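Community Help > Kitchen and Dining > Glassware and Racks

Mousavi
I have a small table with a pale sheet over most of the top and a strip of bare wood along the far edge. Tumblers go on it after washing, with a wire rack at the back left corner and a striped placemat on the right. The glasses have thick, heavy bases. I want to keep them in a row near the front, on a clear tray, but I am not sure the row should be so tight. Is contact between the rims a problem? The sheet is Herura, product code 728, if that matters.
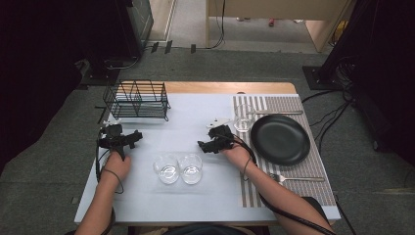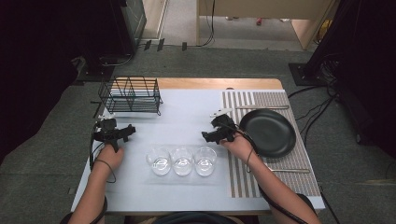
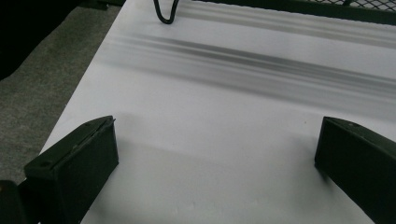
Table top, with the glasses on it in the first two.

Leidy Chávez
Rims touching is the usual cause of chips. A thick base does not help, as the wall of a tumbler is thinnest at the top. Leave a gap of 5 mm between rims. If the tray is too narrow for three at that spacing, put 2 on the tray and the third in the rack.

Check the rack as well. In the first picture it reaches slightly past the left edge of the table. Move it inwards until all the feet bear on the top - a loaded rack with a foot over the edge will tip sooner or later.

For the sheet, wash at 40 degrees and dry it flat. A fold under a tray will make the tray rock.

Bamen
I just use a tea towel. Never had a tray. Mine are Skumeck ones and they have been knocked together for years, no chips so far.

Mousavi
Thanks. I will try the 5 mm gap on Thursday and move the rack. The tray stays for now.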